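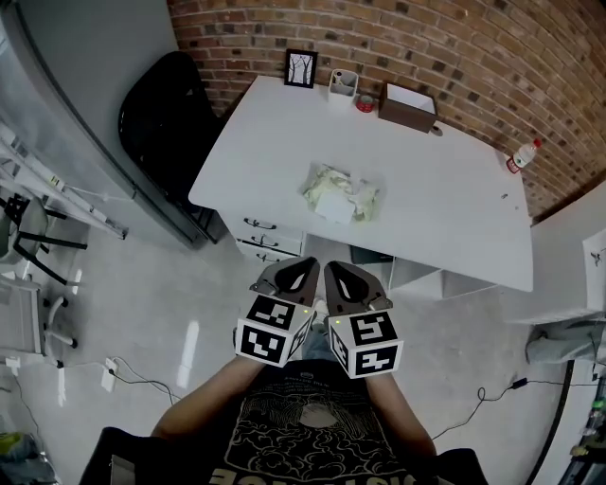 I have had the Jeltholm hand grippers since June, and I've used them enough now to say whether I'd buy them again. Jeltholm sells them as a pair, for people who want to record demonstrations by hand and train an arm on them later. You hold one in each hand and do the task yourself. The fingers are dark brown and curved, and under each one sits a white cube printed with black-and-white markers, which is how the software works out where your hands are. Each cube has a small green light. I like the lights more than I thought I would, as I can check them without putting anything down.

I bought the two-hand kit, which comes with the head mount, a charging dock, a spare set of fingers and a license for the recording software. It was $600 from Furlow, who handle orders in the US. Shipping took longer than the website said it would, but they answered email.

Setup was an afternoon. The printed guide is four pages and stops right where the hard part starts, which is calibration. You have to turn each cube slowly in view of the head camera until the software has every face, and if you go too fast it starts over without telling you. Vira Ostapchuk had the older version and told me to do the left hand first and save before touching the right. That worked. I don't know why the guide leaves it out.

Most of my recordings have been desk work -- picking up a crumpled bag, moving a roll of tape, putting a pen back in a cup. Soft plastic is the best test I've found. The fingers bend around it and you don't have to squeeze hard. A flat card is the worst. If it's lying flush on the desktop I usually end up dragging it to the edge and pinching it there, and the arm has learned to do the same thing, for better or worse.

Tracking is good as long as the cubes stay in view. Reach behind something, or cross your hands, and it drops out. The software fills in short gaps and marks the long ones in orange. Of my first 152 recordings I threw out almost all the ones where I had one hand behind a box. After that I changed how I work and the problem mostly went away.

The weight is fine for the first half hour. After that my wrists know about it. Most of it is in the cube, below the jaw, so the whole thing wants to tip forward. Stefaniia Pylypenko wraps a strip of bicycle tape around her handles and says it helps. I tried it and couldn't tell the difference, but she has smaller hands than I do.

The software is called Boiko and it's the weakest part of the kit. Recording is easy, with one button on the right handle. Going back over what you recorded is slow, and there's no way to rename a batch after you've closed it. Export works. I send mine to a Jodeck arm and the files went in without any conversion, although I had to flip the gripper opening values because Boiko counts closed as zero and Jodeck counts it as one. There's a setting for this on the second tab under Devices. It took me an evening to find.

Battery life is 3 hours if you leave the wireless on. I plug in between sessions and it hasn't been an issue.

Would I buy them again? Yes, at this price, for table work. For anything where you have to reach into a cabinet or a bin I'd want a different kind of tracking. I wrote to Jeltholm about the batch naming and they said it was on the list for the next release. If that comes out I'll update this post.

One more thing on the spare fingers -- they are held on with a hex screw and the key is not in the box. You need a 2.5 mm.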